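Part-Time Glassware Sorter and Packer Wanted at Girkum

Hi! I run the packing side of things at Girkum, and I need another pair of careful hands. Maybe two, if the right people write in. We handle decorative glass: small vessels, stoppered pieces, odd shapes that look lovely on a shelf and are a pain to put in a box. If you're the kind of person who wraps the Christmas ornaments properly every year while everybody else in the house is eating pie, please keep reading.

The work is part time, Thursday plus one other day that we pick together. We start at 10 in the morning and finish by 3, with lunch in the middle (bring your own, the fridge is decent and the microwave is fast). It's a big open space with a black ceiling and a lot of lights, so you won't be squinting at chips in a dark stockroom. People are working on other projects in the same room and it can get chatty, which I like, but you should know that before you apply.

What you'd be doing

Mostly you'd stand at a table, pick a piece up, look it over, and decide where it goes. Clean pieces go on to wrapping, dusty ones get a wipe, and anything with a chip gets a sticker and goes to me. Then you match caps to vessels, and that takes longer than you'd think! The Nivora line alone has 10 shapes, and a cap that feels snug on one neck will wobble on the next.

You'll also deal with things that have no flat side. Plenty of what comes through is rounded and smooth, and the overhead lights bounce off it, so you learn to turn a piece slowly and watch the bright spots slide over the surface. A dent or a smudge shows up right where the light is. I can teach you this in an afternoon.
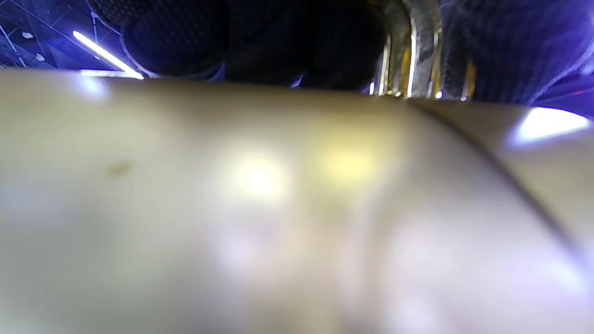 A normal shift

First hour is unpacking. The Bandden crates come in with a lot of paper, and I mean a lot, so we flatten it as we go and reuse whatever isn't torn. After that it's sorting until lunch. Afternoons are for wrapping and boxing, and on a good day the two of us get through 85 boxes and still have time to sweep. We've got 600 pieces of the Raptis order waiting right now, so you'd be walking straight into that one (sorry, and also welcome).

Gloves are part of the job. We use knit ones, because bare fingers leave prints and then somebody has to polish everything twice. I keep several sizes in the drawer. If you have your own pair that you love, bring them, as long as they're clean and they grip.

The donut-shaped pieces are my favorites, and they're also the ones people fumble. Hold them by the glass, please, and never lift by the cap. 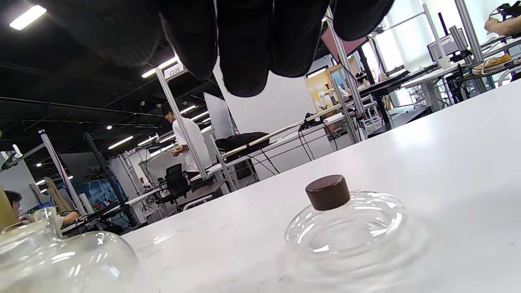
A ring-shaped vessel with its brown cap, on the white table.

Who I'm hoping to hear from

You don't need experience with glass. I'd love somebody who has worked a gift counter or a kitchen or a bookstore, anywhere you had to handle other people's things with care. You do need to be OK on your feet for a few hours and able to lift a packed box up to a shelf at waist height. Steady hands matter more than fast ones. You will break something at some point. I have! Tell me, we clean it up, and it doesn't come out of your pay.

Please don't apply if you can only do evenings. I wish I could make that work, but the building is locked by then.

The nuts and bolts

It's paid hourly, every second week, and I'll give you the rate in my first reply so you don't have to sit through an interview to find out. The first 5 shifts are a paid trial for both of us. Parking is free behind the building and the bus stops across the street. I'd like to have somebody started in March, sooner if you're free.

How to apply

Send a short note through the contact form on the Girkum site with "packing" in the subject line. A resume is fine but I care more about the note. Tell me which days you can do, whether you've done anything similar, and the most awkward object you've ever had to wrap. I read every one myself and I'll write back either way.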